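Bench Notes: Care and Setting Up of the Sorting Arm

The following notes are issued to everyone who has the use of the workshop bench at Lirnow. They concern the small arm and its gripper, the table on which it stands and the cups and bottles used with it. They replace the single sheet that used to hang beside the door. Members are asked to read them through once before their first turn at the bench and to return to the relevant part when something needs attention.

Before switching on

The table should be wiped before the arm is powered. Use a soft cloth, slightly damp, with one drop of washing-up liquid in a bowl of warm water. Scouring pads and cream cleaners are not to be used on the white top, as they leave shiny patches which the cameras pick up as bright spots. Wipe from the wall towards the front edge and dry with a second cloth.

Wipe around the tape marks and do not drag the cloth across them. A corner that has lifted will gather grit and should be replaced the same day. To replace a mark:

Draw a faint pencil line along two sides of the old piece.
Lift it slowly from one corner with a fingernail or a plastic scraper. A knife must not be used.
Remove any gum with a little surgical spirit on cotton wool and allow the table to dry.
Lay the new piece to the pencil lines, in the same colour, and press it down with the back of a spoon.
Rub out the pencil.

Red and blue are kept in the same drawer and should not be exchanged for one another. If the correct colour has run out, leave the old mark in place and enter the shortage in the bench book.

Cups and bottles

Paper cups are suitable for this work provided they are sound. A cup with a softened base or a crushed rim should be put out for recycling, for it will lean when something is dropped into it and the next placing will be wrong. Stand each cup on the table and look across at the level of the rim. If it rocks, change it. Spare cups are stored upside down in short stacks, away from the radiator, and are twisted apart, never pulled, so that the rims keep their shape.

Bottles should be closed firmly by hand. Dry the outside thoroughly before the bottle goes on the table, paying attention to the shoulder and the underside. A 500 ml bottle, full, is the heaviest object permitted at this bench. Labels that have begun to peel are to be taken off altogether or stuck down flat, since a loose edge catches in the openings of the fingers.

When the layout has been set, the cups stand towards the back of the table and the bottle in front, with the gripper open and clear of all of them. Check the layout from the bench view and again from the wrist view before any movement is started.
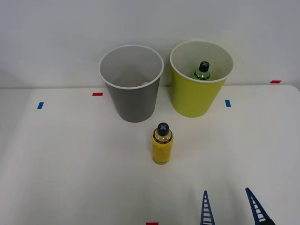
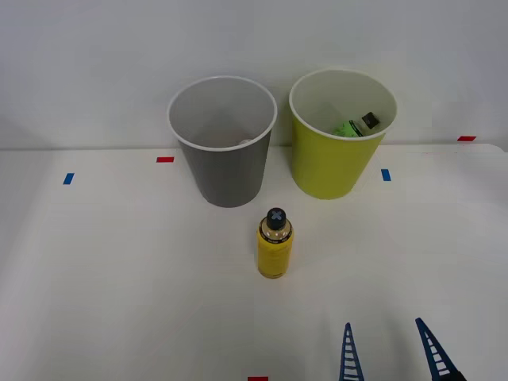
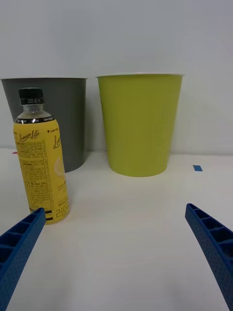 The yellow bottle in front of the two cups, gripper fingers open.

Lieven Hendriks

The fingers

The blue fingers require more care than any other part of the arm. They are meant to give a little when they close, and the ribs between the openings do most of the bending. Inspect them at the start of each session under a good lamp. Press each finger gently from the side with a thumb and watch the ribs. A rib that whitens or stays bent has begun to fail, and the finger should be changed before work goes on.

Sticky residue is the most common fault. Spilt drink dries in the openings and stiffens the finger, so that one side closes ahead of the other. Clean as follows, with the power off and the plug drawn:

Brush out dust and crumbs with a dry, soft toothbrush, working from the base towards the tip.
Wipe both faces with a cloth wrung out in warm water.
For dried sugar, hold the damp cloth against the place for a minute and brush again.
Pass a folded strip of cotton through each opening.
Leave the fingers to dry in the air. Hair dryers and heat guns will distort them.

Oil, furniture polish and silicone spray must be kept off the fingers entirely. A bottle gripped by an oiled finger will turn in the grip or slide out of it.

Changing a finger

Fingers are changed in pairs, even where only one is worn. The Timeo pattern is the one held in the store, and old Dijkstra pairs should not be mixed with it, the tips being of a different length. Set the gripper fully open, switch off, draw the plug and support the gripper with one hand while the screws are loosened with the other. Put the screws in the magnetic dish. Fit the new pair loosely, bring the tips level against a steel rule, and tighten each screw a little at a time, going from side to side. The screws should be snug. Further force will strip the thread in the housing, and this is a repair we have to send out.

After fitting, open and close the gripper 30 times with nothing between the fingers. Listen for clicking and watch that the tips meet together. Then try an empty bottle, followed by a full one. Enter the change in the bench book with the running hours from the panel. A pair is retired at 1,600 hours whatever its appearance.

Cameras

The lens of the wrist camera is small and easily smeared. Blow off loose dust with a rubber bulb, then wipe once with a clean lens cloth, in a spiral from the middle outwards. Breath and shirt sleeves are not acceptable substitutes. The cable should lie in its clips with enough slack for the wrist to turn fully in both directions. If the picture flickers during a turn, the clip nearest the wrist is usually too tight.

The bench camera is fixed and should be left alone. Should it be knocked, do not try to correct it by eye. Place the Sinon setting card against the wall, bring up the stored view on the screen and adjust the bracket until the two agree. The bracket screw takes the small hexagonal key tied to the leg of the table. Please leave the key tied.

Faults

The arm stops short of the bottle: see that the bottle is standing where the job sheet puts it, and that no tape mark has shifted.

The arm stops with a warning tone: read the number on the panel before clearing it. Code 57 means that the gripper has not reached its fully open position. Switch off, look for something caught at the root of a finger, remove it with wooden tweezers and start again. If the code returns, the arm is to stay off until it has been inspected.

A bottle is dropped: press stop before reaching for it. Mop up any liquid at once, beginning at the base of the arm and moving away from it. The arm may be restarted only when the table and the floor beneath are dry.

One finger closes late: clean both, as set out above. If there is no improvement, check the screws for tightness and compare the tips against the rule.

At the end of a session

Open the gripper, return the arm to its rest position and switch off at the wall. Bottles go back to the crate and cups to the shelf. Wipe the table once more and lay the cotton cover over the arm, but only when the fingers are fully dry. The bench book is to be signed by the person leaving last, with the time. A full inspection of screws, cables and clips takes place each January, and the bench is closed while it is carried out.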